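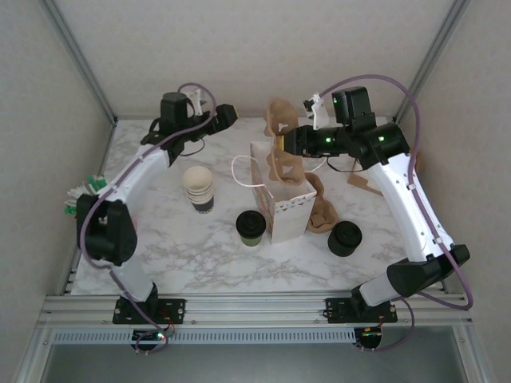 Cups, paper items and a paper bag on a white-and-grey veined marble top.

12 Sep 2023
By the Vaso product desk
2 min read
Filed under: Takeaway & Table > Paper cups

Trurnside Paper Cup, 9 oz

The Trurnside is our everyday cup for coffee, tea and hot chocolate. We make it for small cafes, bakeries and office kitchens which need one size that is good for most drinks. The wall is single, so for very hot tea we advise to add a sleeve (sold separately, see Katiyar sleeves).

Inside the cup there is a thin coating with the name Prulutine. It is water-based and it has no smell. Customers of our older cup wrote to us that the rim became soft after a long meeting, and in February we changed the rim to a tighter roll. The cups in stock now all have the new rim.

Details
Volume to the brim: 9 oz
Height: 9 cm
Weight of one full case: 327 oz
Color: plain white, or printed to order
Lid: Trurnside flat lid or Katiyar dome lid
Storage: up to 365 days in a closed case, in a dry room

Please notice that the dome lid from our former series does not close on this cup. The difference is small and you can press it on, but it will come off when somebody lifts the cup by the lid. If you have still many of these lids, write to us before you order and we will check which cup fits.

Printing
We print in one or two colors. Send the logo as a vector file. Fine lines and very small letters can become unclear near the seam, so we ask you to leave a free strip there. You receive a drawing for approval, and we start after your written answer.

Use and care
The cup is made for single use. Do not put it in the microwave or in the oven. Keep the sleeves of cups closed until you need them, as open cups take the smell of the room, especially next to spices or cleaning products.

Ordering
Plain cups are sold by the case. Printed cups are also sold by the case, but the delivery takes longer. Samples of the plain cup are free, you pay only the postage.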